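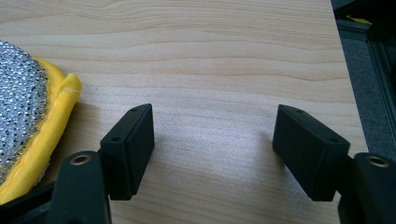 Joar Eide wrote in to say that I gave up on cold-rise bread too early, and that two loaves is no kind of test. He lets his dough sit in the fridge for 32 hours and says the first few always come out flat until you learn what your own fridge does.

Fair enough. I went back and tried it again through most of February.

Home Bread Soups Garden Old posts About

My flour is the plain white one from Salby, sold in the big paper sack. I used to mix in a bit of rye but left it out this time so there would be one less thing to wonder about. Water at 67 percent of the flour weight, salt at 2 percent, and a small spoon of starter. Joar goes wetter than that. I tried it his way once and spent the evening scraping dough off my sleeves.

The fridge was the problem, as he guessed. It's an old Voteck and the dial has numbers on it that don't mean much. I put a thermometer on the middle shelf overnight and it was a good deal colder than I thought – cold enough that the dough had more or less gone to sleep. I moved the bowl to the top shelf, near the door, and turned the dial down one notch. The milk has been fine so far.

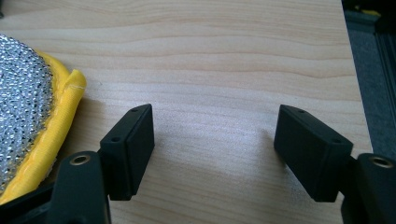 Shaping is still where I lose the most air. I was taught to flour the board heavily, and I did that for years, but the dough needs to catch on something to pull tight, and it slides around on all that flour. Now I use a light dusting on one side and leave the rest bare. Pale wood with a wavy grain like this makes it hard to see where the flour ends, so I feel for it with my palm. Drag the dough toward you, give it a quarter turn, and drag it again. Stop when the top looks smooth. If it starts to tear, let it sit under a bowl for 22 minutes or so long as it takes to wash up.

I bake in the Druko pot with the lid on, then off for the last stretch. The latest loaf had a decent ear and the crumb was open without big holes under the crust. It tasted more sour than I like, so next time I'll take it out of the fridge before bed and bake late.

I still have half a sack to get through. Joar, if you're reading, tell me what you do about the bottom getting too dark.

Contact | Copyright, all loaves my own | Back to top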